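3.2. Ce que les gens gardent chez eux

Je reprends donc là où la section précédente nous laissait, avec mes carnets pleins de taches et une question toute bête : combien de temps un bâton de cannelle reste-t-il dans une cuisine avant qu'on le jette ? En novembre, j'ai envoyé un questionnaire à 800 foyers de Londbridge (merci à Menaka Gazi, qui a relu chaque formulation et m'en a fait supprimer la moitié !). Les réponses m'ont franchement étonnée. Beaucoup de gens ne jettent jamais. Le bâton passe du bocal au tiroir, du tiroir au pot-pourri, et il finit parfois dans une armoire à linge, où il est censé parfumer les draps.

J'avais prévu une catégorie « cuisine » et une catégorie « autre », ce qui était une erreur de débutante. La case « autre » a débordé et il a fallu recoder 89 réponses à la main, un après-midi entier, avec Nataša Softić à l'autre bout du téléphone.
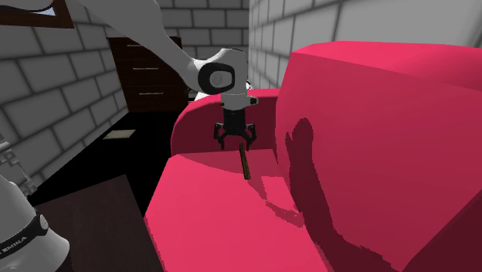 Figure 4. Bâton brun sur l'assise d'un fauteuil rose-rouge, image de synthèse.

Le salon revient d'ailleurs bien plus souvent que je ne l'imaginais : coupelles sur la cheminée, sachets glissés derrière les coussins, petits fagots noués d'un ruban en décembre. Une dame m'a écrit qu'elle en gardait un depuis 12 ans et qu'il sentait encore « quand il pleut ». Je n'ai aucun moyen de le vérifier, mais je garde la phrase, elle me plaît.

Reste le problème du vocabulaire. Pour certains répondants, la cannelle est un bâton, pour d'autres une écorce, un tuyau, un rouleau, et j'ai même eu « la branche ». Or le mot choisi va souvent avec l'usage déclaré. 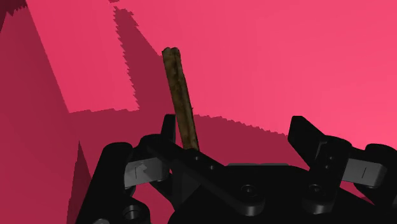

Ceux qui disent « écorce » la font infuser, presque toujours dans du lait ou du vin, et ceux qui disent « bâton » la posent volontiers quelque part pour décorer. La grille de Štěpánek, que j'avais adoptée au départ, ne prévoit pas cette distinction et range tout sous « épice entière ». Je l'ai donc élargie (voir l'annexe B) en y ajoutant l'usage décoratif et l'usage olfactif, quitte à perdre un peu en comparabilité avec l'enquête Jovon. La section 3.3 reprend les mêmes foyers avec le clou de girofle, pour lequel les réponses sont beaucoup plus courtes.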